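Tablier d'atelier Vunda en toile cirée
Réf. 2656 – Haberkorn, Menton

Le tablier Vunda est coupé dans une toile de coton cirée épaisse, prévue pour un usage quotidien à l'établi, au jardin ou en cuisine. La coupe couvre le buste et descend jusqu'au genou. Les bretelles se croisent dans le dos et répartissent le poids sur les épaules, pas sur la nuque.

Il comporte 3 poches : une poche poitrine fendue pour crayon et réglet, et deux poches basses renforcées par des rivets. Les coutures d'angle sont doublées. Une boucle latérale permet d'accrocher un chiffon. 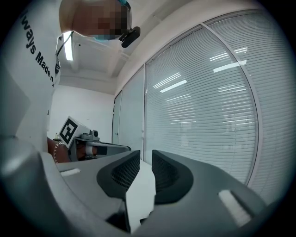

Dans un bureau, une personne penchée au-dessus d'un outil à main gris.

Le patron a été dessiné par Jae-in Seo pour la série Pakis, dont il reprend le croisement des bretelles. La toile marque aux plis dès les premières semaines et s'assouplit ensuite.

Caractéristiques
Matière : coton ciré
Taille : unique, réglable par boucles
Coloris : olive, noir, tabac
Rivets : laiton
Poche poitrine : largeur 13 cm
Lien de taille : longueur totale 236 cm, se noue devant ou derrière

Entretien
Brosser à sec, puis passer une éponge humide à l'eau froide. Ne pas laver en machine, ne pas repasser. Recirer une fois par an avec une cire pour toile, en insistant sur les plis.

Disponibilité
Olive et noir en stock. Le coloris tabac sera de nouveau disponible en juin. Retrait possible à la boutique de Menton, samedi compris. Les bretelles et les boucles de rechange sont vendues séparément.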